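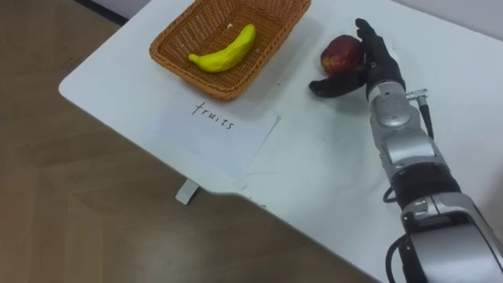
The Second Hand

The quote from Pluseline ran to four pages, and Gönül Kurtuluş had stopped believing it halfway down the first.

"It says 'from,'" she said. "From is a word people use on carpets."

Yae Nakajima kept her eyes on her laptop. She wanted the arm. She had wanted it since January, when Castico bought one for their packing room and sent everybody a video of it with piano music.

"From is the base price. We'd take the base."

"Does the base have fingers?"

Yae scrolled. "The hand is listed separately."

Gönül wrote that down. She had run purchasing at Prurnon through three owners and had signed for a label printer that only worked in German, and she kept a notebook for things that were listed separately. So far it held the hand, the cable set, the training days, and something called a readiness visit.

"We sort 468 crates in a good week," Yae said. "Two people. One of them is retiring."

"Hầu isn't retiring. Hầu says he's retiring."

"He bought a boat."

"He bought half a boat." She turned to page three. "What does it do when a pear is soft?"

"There's a setting."

"Have you seen the setting?"

Yae had seen an apple. She had stood in the Pluseline showroom for most of a morning and watched the apple, and on the train home she had done the sums on the back of the visitor form, and they had come out well. They had come out so well that she did them again with some 300 hours of downtime thrown in, and they still came out well, and that was when she began to feel uneasy.

"I asked about pears," she said. "The man said pears were on the roadmap."

Gönül wrote down pears.

"We could lease," Yae said. "Six months. If it's no good, it goes back."

"Who pays to send it back?"

Neither of them could find that. They went through all four pages again, Yae reading aloud and Gönül following with the cap of her pen, until the lights in the corridor went off and Yae had to get up and wave her arms to bring them on again.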